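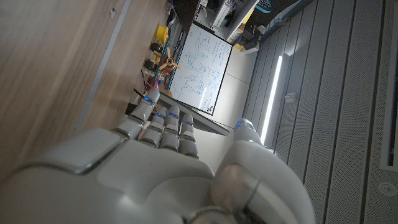 1/ Right, handwriting thread, as promised. Went back to writing by hand in July after years of typing everything incl. shopping lists. Bits that helped, bits that didn't. Will be quick, dinner's on

2/ Starting point: awful. Could not read my own phone messages two days later. Rang a plumber called "Blonk" for a week. Not his name

3/ First thing – slow down. I know. But most of my mess was speed. Letters like n and u and r all turning into the same wobbly line

4/ Grip second. I was squeezing so hard I had a dent in my middle finger. Hold it like you'd hold a crisp you don't want to break. Sore for the first fortnight, fine after

5/ Pens. Everyone asks about pens. Cheap ones are ok!! I've ended up with a Plakix fine, mostly as they come in a pack and I lose them. Blue, not black. Black makes me write smaller for some reason

6/ Did try a proper fountain pen, second hand from Diller (the shop by the station, not the one that shut). Lovely thing. Leaks on trains. Lives at home now

7/ Ink while we're here: Won blue is nice but slow to dry. Left handers stay away, I've had three of you tell me it ends up all over your sleeve

8/ Paper matters more than pens imo. The Mallow pads are what I use, lined, the lines not too close. Thin paper and the pen drags and you blame yourself

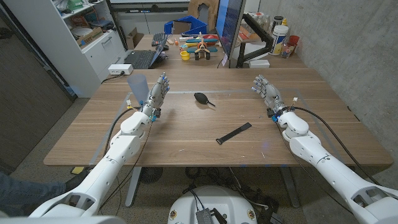
9/ Where you sit. Whole forearm on the table, not just the wrist. If your elbow's hanging off the side your lines will run uphill, mine do every single time on the sofa

10/ Chair a bit higher than feels right. Feet on floor. Paper tilted, not square to you – I fought this one for ages, school had us all sat dead straight, and it's just wrong for my arm

11/ Lamp on the opposite side from your writing hand or you're writing into your own shadow. Took me till September to move the lamp. Its a lamp. It has a plug

12/ Practice. I don't do rows of letters, tried it, got bored by g. I copy stuff out. Recipes, song words, the back of the cereal box. One page a day, that's it

13/ Timed myself once. One full page, neat as I can, 262 words, and it took me 62 minutes with tea and a phone call in the middle. Without the phone call it's a lot less, promise

14/ Used to be able to fill three sides in an exam and walk out feeling fine. No idea how. Teenage wrists

15/ Joined up or not? Don't care. I join some and not others. My s refuses to join to anything and I've let it have its own way

16/ Worst letter: k. Mine looks like an h that's fallen off a wall. Still working on it. If anybody has a good lowercase k please send a photo of it, genuinely, I'm collecting them

17/ Numbers deserve practice too!! I wrote a cheque (yes) and the bank rang up about whether it said 50 or 30. Now I close the top of the 5 properly, separate stroke, last

18/ Somebody asked does it help you remember things. For me yes with lists. If I write the list I can leave it at home and still get nearly all of it. Typed list, phone dies, I'm stood in the shop with nothing

19/ Letters are the best bit though. Posted my aunt one in August, two sides. She wrote back four, in that lovely slopey hand they all had, telling me my spelling's gone. It has
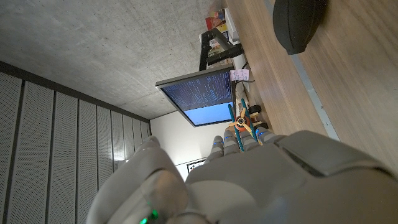
20/ Things I'd skip: rubber grips (sweaty), those worksheets with the dotted letters, any book with "calligraphy" on the front if all you want is a readable note for the milkman

21/ Also skip rubbing out. Cross through, carry on. Pages with crossings out still look better than grey smudge, and you can see what you keep getting wrong

22/ Date every page. Top right, small. Today's says 09/10/2022 and next to the first July page it's like a diffrent person. Still no beauty but the plumber would be safe

23/ Question from the replies – kids' handwriting, no clue sorry, mine's the only one I've fixed. Ask a teacher

24/ And yes I'll put up a before and after, when I've found the before. It's in the kitchen drawer with the takeaway menus I think

25/ Ok potatoes are catching. Send me your k's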